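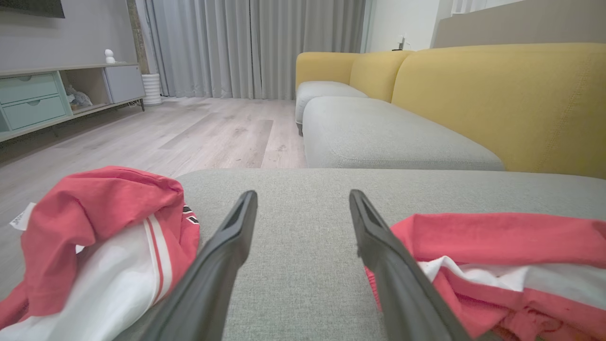

*Canapé d'angle avec méridienne, assises gris clair et coussins de dossier jaune moutarde. Sur la méridienne, deux vêtements rouge et blanc à ranger.*

# Questions fréquentes -- salon, canapé et linge

Cette page s'adresse aux locataires des appartements meublés de la résidence Morville. Elle reprend les questions qui reviennent le plus souvent sur le salon. Dernière mise à jour : 4 septembre 2016.

## Le canapé

**Peut-on laver les housses en machine ?**

Les housses jaunes des coussins de dossier, oui : 30 degrés, cycle délicat, fermeture éclair fermée, sur l'envers. Les assises grises et la méridienne ne se déhoussent pas. Passez l'aspirateur avec l'embout textile, puis une éponge à peine humide si nécessaire.

**Le jaune déteint-il ?**

Au premier lavage, un peu. Les housses du modèle Cortés ont toutes été lavées une fois avant la mise en location, mais lavez-les quand même séparément.

**Peut-on poser du linge humide sur la méridienne ?**

Non. Le tissu gris est tissé assez serré et sèche lentement. Les textiles rouges posent le plus de problèmes : un maillot de sport encore mouillé peut laisser une trace rose que le nettoyage à l'eau n'enlève pas. Du linge sec ne craint rien.

**J'ai fait une tache. Que faire ?**

Tamponnez avec un chiffon blanc, sans frotter, de l'extérieur vers le centre. N'utilisez ni javel ni détachant en bombe. Si la tache est toujours visible le lendemain, écrivez à Ladan Naseri, qui s'occupe du mobilier. Le nettoyage d'une assise par notre prestataire est facturé 17 euros.

**Peut-on déplacer la méridienne de l'autre côté ?**

Elle n'est pas réversible. On peut en revanche détacher les éléments pour nettoyer dessous : soulevez l'avant, les crochets métalliques se dégagent vers le haut. Il vaut mieux être deux.

**Les dimensions du canapé ?**

290 cm dans sa plus grande longueur. Il est entré dans l'appartement en trois éléments et doit en ressortir de la même façon.

## Le rangement du linge

**Où ranger les vêtements qui traînent dans le salon ?**

Le meuble bas le long du mur est prévu pour les appareils et les papiers. Pour les vêtements, utilisez la penderie de l'entrée ou la commode de la chambre. Un panier à linge Wirkeck est fourni dans chaque salle de bains -- s'il manque à votre arrivée, signalez-le.

**Comment plier un maillot à bandes contrastées ?**

À plat, face contre la table, manches rabattues vers le dos, puis en deux dans la hauteur. Évitez de plier sur un motif imprimé : il finit par craqueler à cet endroit. Les bandes cousues ou tissées supportent le pli sans difficulté.

**Peut-on laver ensemble du rouge et du blanc ?**

Si les deux couleurs sont sur le même vêtement, regardez l'étiquette, puis lavez à 30 degrés maximum avec une lingette anti-décoloration. Sortez le linge dès la fin du cycle. C'est surtout en restant en tas dans le tambour que le rouge passe sur le blanc.

**Y a-t-il un étendoir ?**

Oui, un modèle Metalus pliant, dans le placard technique. Il supporte jusqu'à 17 kg, ce qui suffit largement pour une machine. Merci de ne pas l'ouvrir sur le palier.

## Le sol et les meubles

**Comment entretenir le sol du salon ?**

Balai microfibre, puis serpillière bien essorée. Pas de nettoyeur vapeur, pas de cire. Les petites marques d'usage sont notées dans l'état des lieux et ne vous seront pas comptées.

**Faut-il mettre des patins sous les meubles ?**

Ceux du canapé sont déjà posés. Si vous apportez une chaise ou une table, mettez-en. Il y en a à l'accueil.

**Peut-on poser une plante sur le meuble bas ?**

Avec une soucoupe, oui. Le dessus en bois clair marque vite et les auréoles ne partent pas au chiffon.

## Départ

**Que vérifie-t-on dans le salon à l'état des lieux de sortie ?**

Lyle Ambrose passe avec la fiche d'entrée et compare. Pour le canapé, il regarde les assises, les coutures des coussins et l'espace entre les éléments, où l'on retrouve surtout des chaussettes et des télécommandes. Videz cet espace avant sa visite.

**Et les vêtements oubliés ?**

Ils sont gardés trois semaines, puis donnés. Pour les départs de novembre, le délai court jusqu'à la fin du mois suivant. Indiquez votre numéro de dossier (par exemple 587) quand vous écrivez, sinon nous ne retrouvons pas le sac.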